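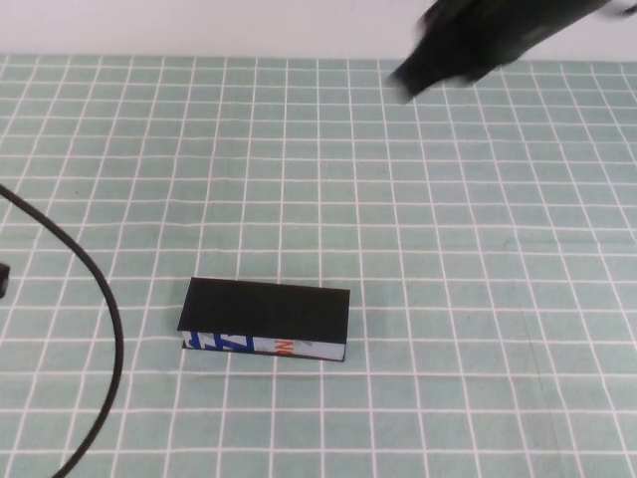 Just put a heavy book on it overnight and the creases will drop out by morning, one reader wrote under my last page on table linens. I've been told the same thing about dictionaries, cutting boards and a cast iron skillet. I have tried it with a dictionary. In the morning I had a flat patch the size of a dictionary and a new ridge running along one side of it.

How to get a grid-pattern tablecloth to lie straight

A plain cloth hides a lot. A grid hides nothing, and if you bought one to make the table look tidy you may be regretting it. Most of the advice going around is for plain cloths, or for people selling something. What follows is what I do with mine, a thin-lined check bought from a stall in Trakorbridge.

What you need

An iron with a steam setting
A clean press cloth or an old pillowcase
A spray bottle of plain water
Four tablecloth clips, if your table has an edge they'll fit
A lint roller

You do not need linen spray. I bought a bottle of Skedanden and used it on half the cloth, with water from the faucet on the other half. I couldn't tell you now which half was which, except that one of them smelled like a hotel lobby.

Step 1. Read the label, then wash it

If the label is missing, use cool water and a gentle cycle. Go easy on the spin. My washer offers 400 and 1,000, and the faster one sets hard folds that I then have to iron out, so I leave it on 400 and put up with a wetter cloth. Skip the fabric softener.

Step 2. Take it out right away

Shake it hard, twice from each end. Pull the corners square with a second person if there's one in the house. Then hang it over a rail with the fold along a grid line. If you dry it crooked it will want to stay crooked, whatever the iron does later.

Step 3. Iron along the lines, never across a corner

Start while it's still damp, face down, with the press cloth on top. Move the iron with the lines in one direction, then with the lines in the other. Pushing on the diagonal stretches the weave and gives you squares that lean. Lift the iron to change direction. Mine takes 40 minutes start to finish, and I don't believe the people who say ten.

Step 4. Lay it from the back edge

Line up one grid line with the far edge of the table and get that right before you touch anything else. Bring the cloth toward you a little at a time. Smooth with the flat of your hand from the middle out. Do not yank the front hem, however tempting.

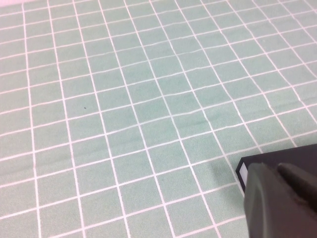 Clips come next, and only after you've checked the lines from low down at one end of the table. Standing over a cloth flatters it. Get your eye near the surface and waves show up that you'd swear weren't there, like the stretch right of center where the lines bend and waver in both directions. Lift the nearest edge and let that section settle again before you press on it. Low down is also how you find specks, such as the one tiny black dot sitting in a square toward the left. Try the lint roller first. If a mark doesn't lift, dab it with a damp cloth and don't scrub.

What about a felt pad underneath?

A pad stops the cloth from sliding, I'll give it that. Magsi makes one that claims to "release wrinkles," and I'm still waiting. If your tabletop is slick, get any cheap pad, cut it a little smaller than the top, and ignore the packaging.

Storing it

Roll it on a cardboard tube, pattern side out. If you have to fold it, fold on a grid line and use a different line next time. A faint crease will probably survive all this. Mine has one, and I put the bread basket on it.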